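Vasuna Hood Ornament Log

README and data card, last touched 5/19/24

Hi! So this is my log of hood ornaments on cars parked in Korbridge and Ivthorpe, typed up from my notebooks into one CSV. It has 346 rows, one row per sighting, and 14 columns, of which you will probably want six. I started it as a way to make walking home less dull and then Leire Collado asked for a copy, and then Leire's cousin did, and it seemed easier to put it somewhere with an explanation attached.

I named it Vasuna after the street where I saw the first one (a chrome swan on a long green sedan, wings back, beak slightly bent). There are no swans on Vasuna Street otherwise.

What's in the folder

ornaments.csv is the log itself.
colors.txt lists the car colors I allow myself to use.
notebook_pages.txt has my notes in raw form, spelling mistakes and all.
CHANGES.txt is where I own up to things.

What counts as an ornament

Anything that stands up off the hood or the front of the car and is there mostly to be looked at. Flat badges are out. Stand-up badges on a spring are in, and I know some people think that's generous. Taxi signs and delivery flags are out. If someone has glued a plastic dinosaur to their hatchback, it is absolutely in, and it goes under kind = homemade, which is my favorite value in the whole file.

I log the car where it is parked. Moving cars are out, and I'm strict with myself on that one, after a very embarrassing week when I logged the same leaping cat over and over as it went round the block looking for a space.

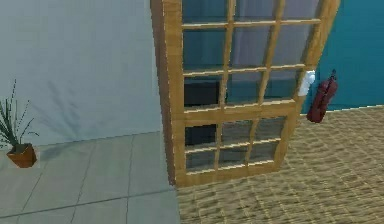

Glazed wooden door, partly open.

The columns you'll use

kind: animal, bird, figure, rocket, letter, homemade, other. Rocket covers anything pointy that is going forward, including the ones that are probably meant to be jets.

finish: chrome, gold-tone, painted, clear, dull. Gold-tone means it looks gold from the sidewalk. I have no idea what it is made of and I'm not going to scratch it to find out.

shine: low, medium or high. More on this below.

car_color: always a word from colors.txt. No "champagne", no "midnight", no "pearl" anything. Champagne is beige! I will not be moved.

street: the street or garage where the car was parked. The Zwahlen garage gets its own value as it has a ground floor in Korbridge where the fancy weekend cars end up, and it would swamp the street it's on.

condition: complete, bent, missing part, stump. A stump is what's left when somebody has snapped the ornament off and kept it, and yes, I log those too. They make me a bit sad.

The other columns are things like notebook number and page, which matter only to me, plus a weather column I gave up on. It's blank for most of the file. I've left it in so the old spreadsheets don't break.

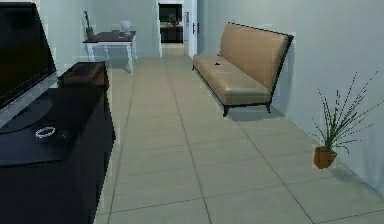 The shine column is the one I get the most mail on, so let me try to be clear about it. I judge shine from where I'm standing, against whatever is behind the ornament, and I don't go closer to check. That means background matters a great deal. Take the little silver loop lying on the dark cabinet by the television: it stands out bright against that surface, so it's a high, no argument. Put the same loop on a pale gray hood under a cloudy sky and I'd likely write medium and walk on. So please don't use shine to say anything about polish or what the thing cost. It's a record of what caught my eye, and dark cars do better at it. If you want to correct for that, group by car_color first and compare black and navy cars only with each other.

How I collected it

On foot, mostly on my way home from work, with a notebook and a pencil. The Korbridge rows are heavy on the streets between the station and the river – that's simply my route. Ivthorpe rows come from visits to Nicanor Zabala, who used to restore old radiators and grilles and knows far more than I do. Nicanor looked over the kind column for the whole Ivthorpe half and changed quite a few of my "other" values into proper ones. Two of my "birds" turned out to be ladies with their arms out.

I didn't write down license plates, and I'd ask you not to try to match rows to cars you know. Streets are given without house numbers for the same reason. If you recognize your own car and want it out, write to me and I'll delete the row, no questions. 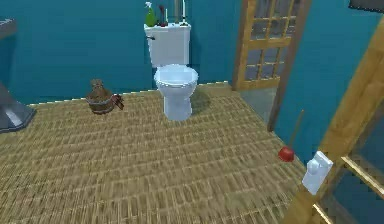
Duplicates are the big weakness. If a car was parked on the same street on two different walks, it gets two rows, unless the ornament was so odd that I knew it at once. The maybe_same column holds a row number when I suspect a repeat. It's a hunch and nothing more. Anyone counting cars (as opposed to sightings) should drop every row with something in maybe_same and still be a little humble with the result.

Other things I know are wrong

Early rows say "silver" for finish. I changed most of them to chrome, then worried I'd changed some I shouldn't have, and stopped. Whatever still says silver, treat as chrome or dull, your pick.

The Zwahlen garage rows were nearly all taken in September, during the old-timers' meet. So if you chart kind by month you'll see a huge leap in rockets, and it means only that a lot of people with rockets came to town at once.

Homemade is underlogged in Ivthorpe. I was slow to count them there. I'm sorry to the owner of the blue van with the doorknob, which I walked past for ages before it got its row.

I am shy about standing in front of a car with someone sitting in it, so occupied cars are mostly skipped. I can't tell you what that does to the numbers.

What it's good for

Small charts, teaching somebody how to clean a messy column, arguing with friends. Leire used it to make a very handsome map with tiny swans on it. A teacher wrote to say the class had sorted it by finish and then had a row over what gold-tone ought to include, which pleased me no end.

What I wouldn't use it for: prices, rarity, how rich a street is, or anything at all to do with which ornaments are easy to steal. Please, really not that last one.
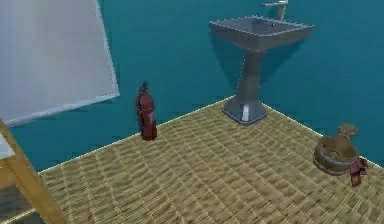

Adding your own rows

I'd love some! Use the same columns, stick to colors.txt, and put your initials in the spotter column. Send up to 1000 rows in one go, as my poor laptop starts to wheeze past that. If you're in a town other than my two, add a town value and tell me a bit about your route so I can put it in the section on collection.

If you have a kind that doesn't fit, leave it as other and describe it in notes. I read every note. Pineapples are under discussion – Nicanor says they're "figure", I say they're plainly "other", and the three on file are split between us until one of us gives in.

Using it

Free for anyone, for anything apart from what I've asked you to avoid above. Credit it as Vasuna Hood Ornament Log and mention the date at the top so people know which version you had. If you quote a number, say it's sightings.

Next on my list is going back through the third notebook, where rain got at the pages and a whole run of streets is smudged. Those rows have street = unclear for now. I can read the ornaments fine, it's just the streets, and I think two of them are the hill behind the bakery.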